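Towel-folding study finds a little variety goes a long way

02/05/2025

Anyone who has tackled a full basket of washing knows that no two towels behave quite the same way, and a small robotics group at Cledgate has spent the better part of a year learning that lesson all over again, this time with two mechanical arms doing the work.

The group's new paper looks at how a robot should practise folding. The usual habit is to pick one towel and have a person guide the arms through the job again and again. Lead author Vichien Boonchu wondered whether the same effort would be better spent across a mixed pile – different prints, different sizes, some soft with age and some straight from the shop.

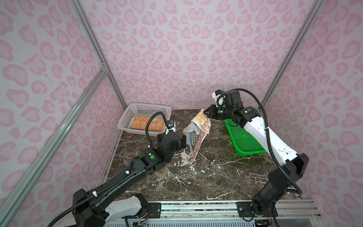
The two-armed Cledgate workcell, with a patterned towel held in the right gripper.

To find out, the team recorded 1,495 guided folds using 8 towels, then trained a second version of the system, which they call Iro, on the same number of folds with a single towel. Both were given 200 attempts at towels they had never met before. The version raised on the mixed pile finished its fold far more often, and it was noticeably better at finding a corner when the cloth had landed in a heap.

"Corners are where you win or lose," said Facundo Ulloa, who ran most of the trials and admits to having grown rather fond of the bunny towels. "With a busy print, the colours can pull its attention away from the edge, so we wanted plenty of busy prints."
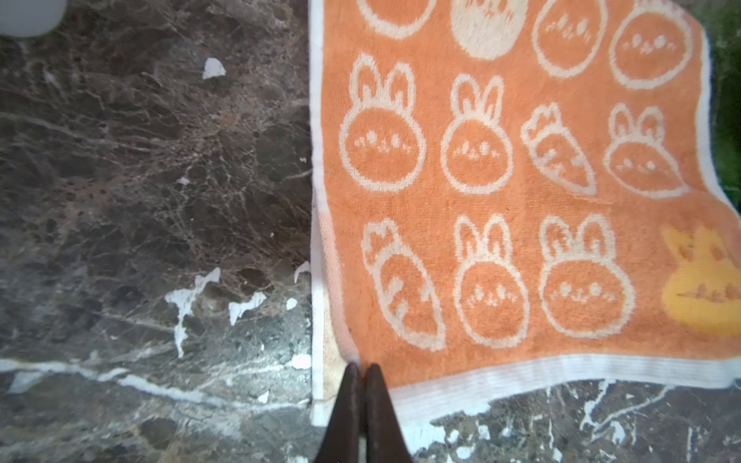 A bunny-print towel laid flat, as viewed from the gripper.

The behaviour still has its rough spots. Very thin tea towels gave both versions trouble, and the arms remain a good deal slower than a person at the kitchen table. Boonchu hopes to try pillowcases next, and the group will give a talk on the work at Gratalbridge later in May.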